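Home | Issues | Articles | Authors | Search | Contact

3.2 The bed as a place for sorting

We had gone into the study expecting to write mostly about closets and drawers, and a fair part of our February interviews was spent on them. The Cidden households were patient with our questions about shelves and hangers, and they answered them kindly, but when we asked people to show us how the clean clothes got put away they nearly always led us to a bed first. A bed is wide, it is soft, it stands at a height that suits a person sitting next to it, and in a small bedroom it may well be the only clear surface of any size. Of the 29 households that took part, all but a few named the bed as the place where folding gets done, and several seemed a little surprised that we would ask.

The bedroom in Figure 4 belongs to one of the homes in the Clodar group, and we return to it several times in this paper because it brings together so much of what we heard elsewhere. The bed has a pale green sheet and a curved edge, and it stands by a bright window. A black T-shirt has been laid flat at the near edge with its hem hanging over the side, and next to it are a folded white cloth and a folded gray striped garment.
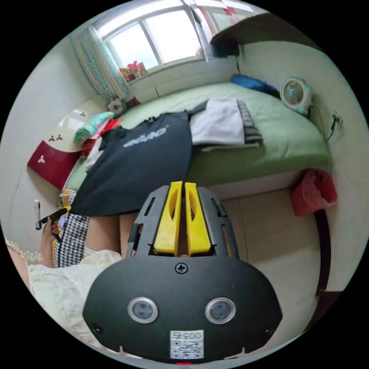 Figure 4. Clothing on the near edge of the bed, with folded bedding kept on the left side. Clodar group.

3.3 Bedding that stays and clothing that moves

One of the first things our coding scheme had to deal with was the difference between textiles that are waiting to go somewhere and textiles that are already where they belong. We adapted the scheme from the earlier Kadrić inventory, which was drawn up for linen closets and had only a single category for anything found on a bed. That would not do for us. In the bedroom of Figure 4, the teal, pink and red bedding is folded and stacked, and the household told us that this is simply where it lives during the day. The clothing in front of it is another matter, and would be gone by evening.

We therefore split the old category in two, and called the halves "resting" and "passing." A resting item has its own spot and goes back to it. A passing item has been set down for as long as the work takes. The two were easy enough to tell apart once we had talked with the people who lived in the room, and quite hard to tell apart before that -- a lesson we learned slowly, after recoding 356 entries from the first round of visits. We are grateful to our coders for their good humor during those weeks.

Small belongings follow much the same pattern. Pillows, fans and stuffed toys were generally coded as resting, and people worked around them without much thought. Many of our participants push such things toward the wall or into a corner and leave the near half of the bed free, so that the clothes can be spread out within easy reach. 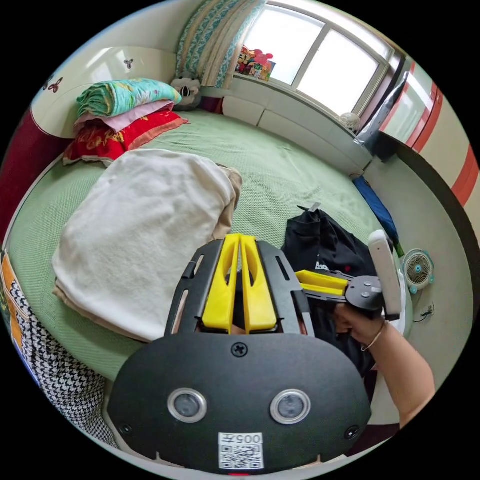
Thick items deserve a word of their own. Towels and blankets take up a great deal of room when folded, and they do not sit well on top of T-shirts, so most households either start with them or set them off to one side and come back later. Dark clothes were often left in a pile until the end. When we asked why, we were told that they are harder to tell apart and that it is nicer to get the easy pieces out of the way first, an answer we heard in so many forms that we gave it a code of its own.

The full set comes to around 600 coded items, collected over 11 weeks and stored in the Brilevus archive together with the interview notes. Garments with trim or a crinkled texture gave us the most trouble, as the people folding them did not always agree on what counted as finished. Some were happy with a loose fold in half, and others wanted the edges tucked under. We recorded the item as folded whenever the person said that it was, and we kept a separate note on the style of fold, which is taken up again in Section 4 when we compare bedrooms with living rooms.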